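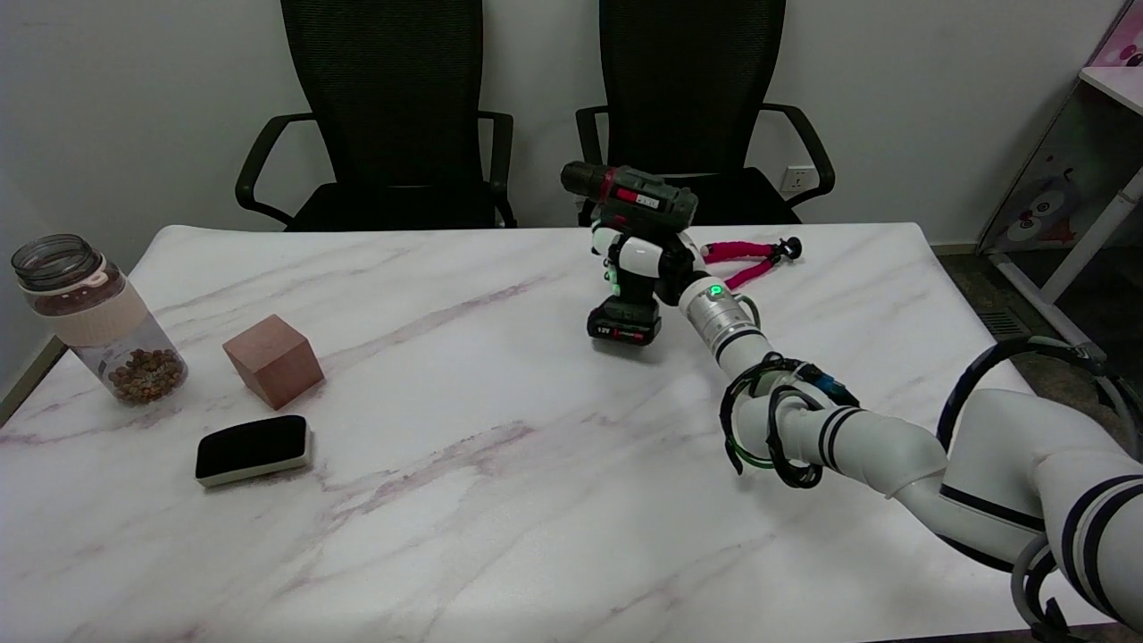 Every September the budget requests come in, and every September at least one of them is for a robot. I sit on the buying side of a mid-sized parts business in Penville, so I read these requests for a living, and I have come to dread the page with the price on it. The price is usually correct. It is also the least useful number in the packet.

The latest request was for an arm and a hand to go with it, quoted by Lacroix, to be shared between our assembly room and the test bench at Ploltside. It ran to 41 pages. One of those pages dealt with what the thing would do all day. The rest was reach, payload, speed, warranty terms and a payback chart with a line that went up and to the right, as those lines do.

I have nothing against the arm. My complaint is with the way we decide to buy one. We look at a demonstration, we see a robot hand close around the handle of a power drill, and we fill in the remainder ourselves. It holds a drill, so it can drill. It can drill, so it can do the brackets. By the time the meeting breaks up somebody has already moved two people off brackets in the spreadsheet.

Gripping a tool by the handle is hard, and I respect the engineers who can make it happen. But a drill needs a finger on the trigger, pressure behind the bit, a part clamped where the robot expects it, and someone to change the bit when it goes dull. Then the battery runs down. Who swaps it? In the plan I read, the answer was "operator," and the operator's hours were budgeted at zero.

Batteries are a small thing, which is why I bring them up. Small things are what sink these projects. Our last machine, a feeder from Plukine, cost what we were told it would cost. What we had not planned for was the cabling, the floor space, the guarding, the second set of fingers once the first set wore smooth, and 477 hours of staff time in the first year spent setting it up, nudging it and setting it up again. None of that showed in the quote, and I can't blame the seller for leaving it out. We never asked.

Colette Guillot, who ran our tool crib before she moved to planning, has a rule I have stolen. She wants to see any new machine handle 10 different items from our own shelves, picked by her that morning. Pliers count. So does something see-through, something soft, and something with an awkward lid. Vendors tend to go quiet at this. One of them asked for a list in advance, and she told him the list was whatever she could carry.

People tell me this is unfair, that a robot bought for one job should be judged on one job. Fine. Then put one job in the request, and compare the cost with a fixture and a decent air tool that would do the same work. You can't sell me a general-purpose hand at a general-purpose price and then ask me to test it on a single part number.

The other argument I hear is that prices are falling and we'll be left behind if we wait. If prices are falling, waiting is cheap. Left behind by whom is a question I have asked in three separate meetings, and I am still owed an answer.

What I would approve is a lease with a short term, a named person with real hours set aside to look after the machine, and a line for spare fingers, cables and whatever else wears out. I'd want roughly a third of the total held back until it had run through a full shift with our parts, in our room, with the vendor's people gone home. Write me that request and I'll sign it the same afternoon. The Lacroix packet went back with a note asking who changes the battery.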